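3.2 Storage Conditions and Household Sampling

Household records were collected in two districts, Nenell and Prandbridge, between February and June. A total of 2554 households returned the first form, and 2000 of these completed the second. Each form asked what dry foods were kept in the kitchen, what they were kept in, and how long they were usually held before being eaten or thrown away. Homes in Flurlow were left out of the main sample because the district was already covered by an earlier waste survey. 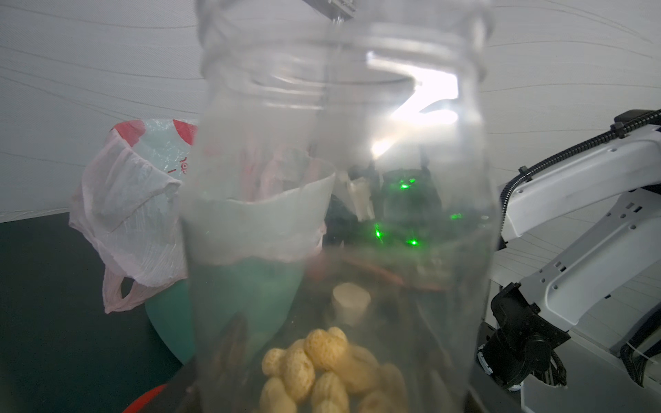 Figure 2. Round puffed snacks in, or seen through, a clear plastic jar with a wide mouth.

Responses were grouped by food type and then by container. Cereals, crackers and puffed snacks were treated as one group, as they lose crispness in similar ways. Nearly 54 percent of households in Nenell moved these foods out of the original package within a day of opening it. The share was lower in Prandbridge, where smaller packages are more common in local stores.

Reported holding times were checked against the Malik scale, which sorts dry foods into 8 classes by moisture uptake. Where a household gave a range, the midpoint was used. Forms with no holding time were kept for the container counts but dropped from the analysis in Section 4.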